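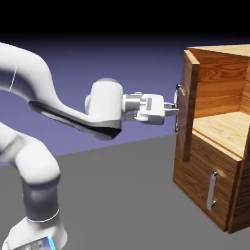

# Wustness 柜门操作数据集

机器人社 Wetska 小组课程项目，仿真数据部分。任务为单臂拉开木纹柜的上层柜门。整理与维护：Heiðrún Kragh。

版本日期：2020年11月22日

## 1. 概述

本仓库包含仿真环境中录制的开门轨迹、对应渲染图和评测脚本。全部数据来自仿真，无实机数据。小组九月开始录制，最初用于社内练习赛 Ra 的基线训练，后整理为独立版本。

柜体有上下两个把手。本版只标注上层柜门的操作，下层面板的把手保留在模型中，不作为任务目标。策略误抓下层把手时按失败计。

## 2. 数据规模

| 划分 | 轨迹数 |
|---|---|
| train | 1,105 |
| val | 114 |
| test | 227 |

另有失败轨迹，存于 `failed/`，不计入上表。录制总数为 1,689，含失败轨迹在内，即 `failed/` 下为 243 条。

## 3. 目录结构

```
wustness/
 train/
 val/
 test/
 failed/
 assets/cabinet/
 scripts/replay.py
 scripts/eval.py
 splits.json
```

每条轨迹一个文件夹，内含 `traj.h5` 和 `rgb/`。文件夹名为录制序号，序号不连续，划分以 `splits.json` 为准。

## 4. 字段说明

- `qpos`：机械臂关节角，弧度
- `qvel`：关节角速度
- `gripper`：夹爪开度，归一化到 0–1，1 为全开
- `door_angle`：上层柜门铰链角，弧度，关闭时为 0
- `handle_pose`：上层把手位姿，世界坐标系，四元数顺序为 wxyz
- `contact`：手指与把手是否接触，布尔值
- `success`：整条轨迹一个值

`rgb/` 中的图像与 `qpos` 按帧号对齐。首帧为复位状态，部分轨迹复位后多录一帧，`replay.py` 会自动跳过。

## 5. 场景与随机化

场景内只有机械臂和柜子，地面为灰色平面。每次复位时随机化以下各项：

- 柜体相对基座的距离和朝向
- 铰链阻尼
- 柜门初始角度（部分轨迹从半开状态起步）
- 光照强度

木纹贴图和把手形状固定，不随机化。用本数据训练的策略换柜子后成功率下降明显，做泛化实验请自行补充模型。

## 6. 成功判据

`door_angle` 达到阈值并保持到轨迹结束，且柜体未发生平移。阈值写在 `eval.py` 顶部，修改后结果不可与社内排行榜比较。手指从门板边缘扒开柜门、全程未接触把手的，不算成功。

## 7. 使用

```
pip install -r requirements.txt
python scripts/replay.py --split val --id 12
python scripts/eval.py --split test --policy your_policy.py
```

仿真后端为小组自写的封装 Grorkik，随仓库提供。回放时如夹爪抖动，检查步长是否与录制配置一致。

## 8. 已知问题

- 柜门接近全开时，手指与把手偶有轻微穿模，`contact` 可能在相邻帧间跳变。
- 早期录制的轨迹缺少 `qvel`，需由 `qpos` 差分得到。
- val 中光照变化偏小，不适合单独用来选视觉模型。

## 9. 许可

供课程和社团内部教学使用。转发请保留本文件。

---

评论（3）

**阿澈**
val 12 回放正常。val 30 的 handle_pose 四元数像是 xyzw，麻烦核对。

**Heiðrún Kragh**
已确认，val 30 导出时用了旧脚本，下次提交修正。

**lin_q**
下层面板的关节参数有吗？想加一个第二任务。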